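Stillier by Tove Egilsson - anyone finished it? (no spoilers past part two pls)

Posted in: Reading Room > Translated fiction

marram_grass
Saturday, July 22, 2023

Right so. Finished Stillier last night, 2 am, regretting it today. Had it on the pile since December. Wanted to like it more than I did. First half in the fishing village is lovely, slow, lots of weather. Then the sister comes back and it turns into a different book, all letters and solicitors. Did the translator change halfway or is that just me??

Kieran Mac Suibhne did the English, same as Alteria. Alteria I've read twice. This one felt rushed, teh dialogue especially. Everyone says "well now" before they speak.

Anyway. Thoughts? Am I being unfair.
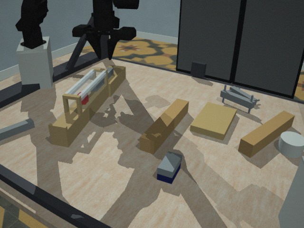 Black arms, long tan tray, a lot of shadow.

pollyw
Not unfair. Gave up at the solicitors. 15 chapters of waiting for a will to be read and then it's read off the page, we just get told about it. Who does that.

Sedgefield Reader
Disagree with both of you, sorry. The letters ARE the book. She's been hiding the father's story in the dull bits, go back to the one about the sheep accounts, it's all in there. Second read was a lot better than the first.

pollyw
Shouldn't need a second read to find the plot tho

Sedgefield Reader
Never said need. Said better.

marram_grass
The sheep letter, yes ok. I skimmed it. Will look again. Still think the join is clumsy. You get the mother on the harbour wall, end of chapter, best page in the thing, and next page is a bill from a land agent. No breath between. In Alteria she'd have given you a blank page and a new part heading.

Also the Ovine hardback is a pain to read in bed. Spine like a brick. Paper's nice.
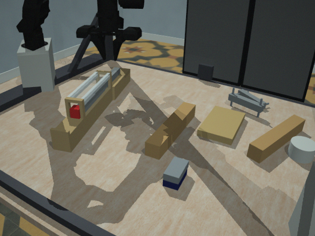 dunnock: There is a part heading in the Craddock edition. Part Three, own page, little epigraph from a hymn. My Ovine copy runs straight on, same as yours. So either Ovine dropped it or Craddock put it in, and I'd love to know which, changes how you read the whole second half.

marram_grass
WHAT. Ok that would explain a lot. Does the Craddock have the "well now"s

dunnock
It does, all of them.

pollyw
lol

Sedgefield Reader
The "well now"s are right though. My gran was from up that way (not Iceland, Donegal, where Mac Suibhne's from according to the jacket) and that's how people talked. He's picked a voice and stuck with it. You can hate the voice but its not careless.

pollyw
But why would they sound like Donegal. They're in the north of Iceland. Threw me out every time. Might as well make them Geordies

Sedgefield Reader
They've got to sound like somewhere. Flat BBC English is a choice as well.

marram_grass
Fair point from Sedge there. I think what bugs me is Alteria didn't do it. Same translator, same writer, and those people just talked. So he changed his mind between the two and I want to know why. There's an afterword in Alteria, about 6 pages, very good on names and place names. Nothing at all in this one.

dunnock
No afterword in Craddock either before you ask.

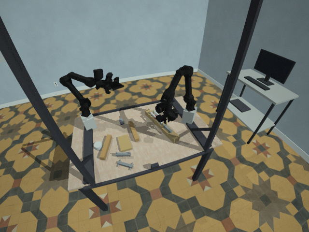
The ending, very carefully, no details. I thought the last chapter was the strongest and I've seen hardly anyone mention it. The brother at the kitchen table, she just stops. Doesn't close anything. He's got his hand up to knock or wave or whatever and she leaves him there, like that left arm with its gripper open well above the bench and nothing in it, and you turn over and it's the acknowledgements. I was cross for a day. Then I wasn't. Would swap the whole solicitor stretch for one more chapter like it though.

pollyw
Hm. Might go back and just read the last chapter then

marram_grass
Don't!! It needs the middle, annoyingly. I moan about the middle but it does need it

Sedgefield Reader
I'll take that as a win.

marram_grass
Take it as a draw. dunnock could you type out the hymn bit from the Part Three page? Only if its short. Going to pencil it into mine

dunnock
Two lines. Book's upstairs, will do it after tea.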